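Unit 4: Handling and folding flat textiles
Course notes, Worimari campus. Prepared by Amna Shaikh. Read before the June practical.

## 4.1 Terms used in this unit

- **Flat textile:** any cloth item without sleeves, legs or fasteners. Towels, pillowcases, sheets and plain cloths all fall under this term.
- **Free edge:** an edge with nothing resting on it.
- **Work surface:** the area on which the item is opened and folded. A made bed is acceptable if the bottom sheet is pulled tight.
- **Gather:** a bunch of cloth formed where the item is held at a single point.

## 4.2 Preparing the surface

Pull the bottom sheet toward each corner in turn and smooth from the centre outward. Minor wrinkles in the sheet don't affect the fold. A ridge under the item does, as the cloth above it will sit long on one side and the edges won't meet.

Choose a sheet colour that contrasts with the item. Pale sheets suit dark or mid-toned cloths. White on cream is permitted but slows the work, and students regularly miss a turned corner.

Keep sorted and unsorted items on separate beds. Items waiting to be folded shouldn't share the work surface.

## 4.3 Finding the corners

A cloth that arrives bunched has to be opened before it can be folded. Pulling from the middle produces a gather and moves the whole item without opening it. The usual sequence is:

1. Look for a corner that is already raised or turned back.
2. Take hold of that corner and draw it away from the bulk of the cloth.
3. Follow the free edge to the next corner and repeat.
4. Lay the item down and smooth any remaining creases toward the nearest edge.
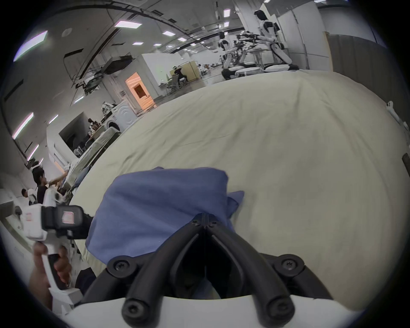 *Fig. 4.1. Blue cloth gathered at the point of grip, with one corner folded back.*

In the condition shown in Fig. 4.1, step 1 applies directly. The turned-back corner is the better starting point. The gathered fold should be released first, otherwise tension at the grip will draw the corner back in.

## 4.4 Folding

Fold lengthwise first, matching corners before edges. Then fold across the width. For the practical, a finished cloth must have no edge out of line by more than 15 mm. Work is measured on the longest side only.

Cloths over 300 mm wide are folded in thirds. Smaller cloths are folded in half.

## 4.5 Recording

Enter each finished item on sheet 578. Write the item type, the fold used and the measured error. Leave the remarks column blank unless the item was refolded. The practical is marked out of 100.

Reading for next unit: Guner, chapter on fitted sheets.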